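28/09/2025

Glue test, second attempt. Finbarr mixed 200 g of hide glue last night and left it in the warmer, where it now has the smell of a wet dog and the strength of one. Batch from August still holds better.

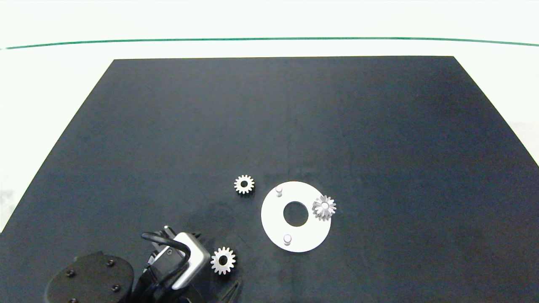

Zoltán wants the clamps left on overnight. I gave them four hours, having only six clamps and a chair to finish. Joint 3 let go at 291 N, well short of the 600 we promised Tondell.

To do: fresh glue, smaller pot, hide the thermostat from Finbarr.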